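April, evening, desk

Spent the day on the gapless playback fault in the Clendamon player. Symptom as before: when one track runs into the next on a live album, there is a short click at the join. Studio albums with silence between tracks hide it. Mio can reproduce it on the living room unit and on the phone app, so the fault is in the shared decoder code and the speaker firmware is off the hook.

Started from the encoder side. The ingest tool at Urell writes the padding values into the file header, and the player is supposed to read them and trim the extra samples at both ends of the track. Dumped the headers for the test album. Of 10 tracks, 9 carried correct values. The remaining one had zeros in both fields. It came in through the old upload form, which strips anything it does not recognize. That accounts for one click. It does not account for the others, and I had been hoping it would.

Leszek suggested the resampler. When the output device runs at a different rate from the file, the player tears down the resampler at the end of each track and builds a new one for the next. The filter starts from empty each time, so the first few samples are wrong. Forced the output to match the file rate and the clicks went away on every track except the one with the zeroed header. Put the rate back and they returned. I repeated this after lunch with the cache cleared and got the same result. 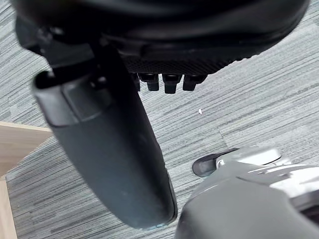 Small black tabs in a row, below a textured band.

Wrote a patch that keeps the resampler alive when the next track has the same rate and channel count. It was a small change in the end. Most of the work was in the queue logic, where the old code assumed that a track change and a stream change were the same event. They are now separate events. Skip and seek still do a full reset, as they should.

Felicja reviewed it before she left. Two comments. First, shuffle mode can put a mono recording after a stereo one, and I had no test for that. Added one; it takes the full reset path and plays. Second, the crossfade setting holds two decoders open at once, and they must not share a resampler. She was right. I had them sharing. Gave each decoder its own and hand the state over when the fade completes. The crossfade code needs a cleanup regardless, but I am not doing it in this release. 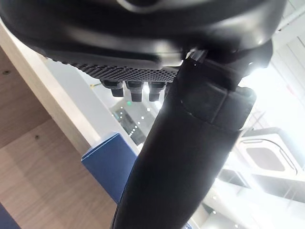 Memory use with the patch is flat over a long playlist. CPU use is slightly lower, which I put down to not rebuilding the filter tables at every join. Have not measured on the cheaper Rerkell speakers yet. Those have the slowest chip we support and the smallest buffer, and they are usually where this kind of change shows up badly. Zuzanna has one at home and will run the overnight playlist on it.

Separate matter. Kenna forwarded the note from Pacheco about royalty reporting. They want a play counted at the moment audio starts, and we log it when the track becomes current in the queue. With the old code those were close enough together. With preloading turned up they can be well apart, and a listener who skips just before the join gets a play logged for a track they did not hear. Opened a ticket. The new track change event is fired from the output side, so the log call can probably move there without much trouble. Need to ask whether past reports have to be corrected. I would rather that question went to Kenna.

To do:
Reject uploads with empty padding fields, or rebuild them from the source file.
Ask Urell to re-encode the bad track.
Test with Bluetooth output, where the device can change rate in the middle of a track.
Merge if the overnight run is clean.

Left the test album looping at low volume. I know the drum fill at the end of side one better than I want to.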